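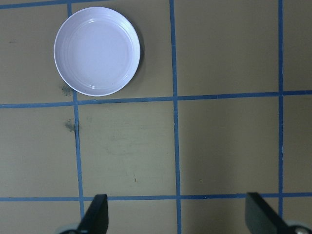

10 Aug 2018

Sourdough starter trials, jar 9. It doubled before lunch!! Mafalda fed it rye last night instead of the white flour and the smell is wonderful, all green apple and yogurt. I had nearly given up on this one.

Fed again at noon, 20 g starter to equal flour and water. Njoroge wants to try a stiffer mix, so he has split off a bit into a Trelus jar.
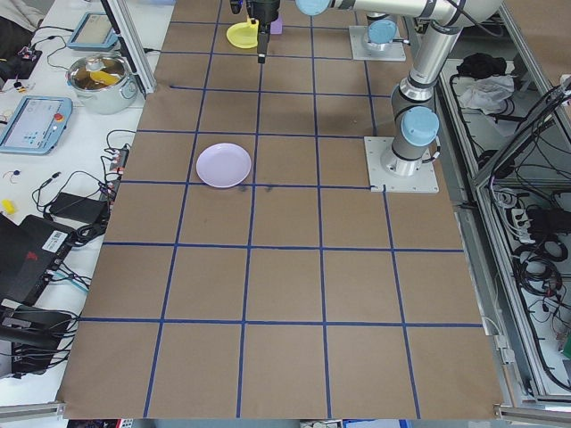 Bake notes

Loaf came out at 288 g, lovely open crumb near the top, still a bit tight at the base. Tiago thinks I'm shaping too hard and he's probably right.

Next one gets a longer proof, 3 hours on the shelf by the window,

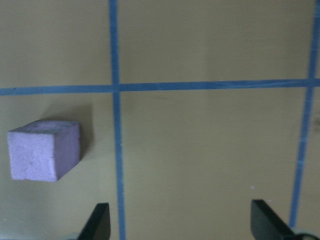

then straight into the fridge overnight. Need more rye from Seixas before Monday. Ingvar has the good scraper, get it back.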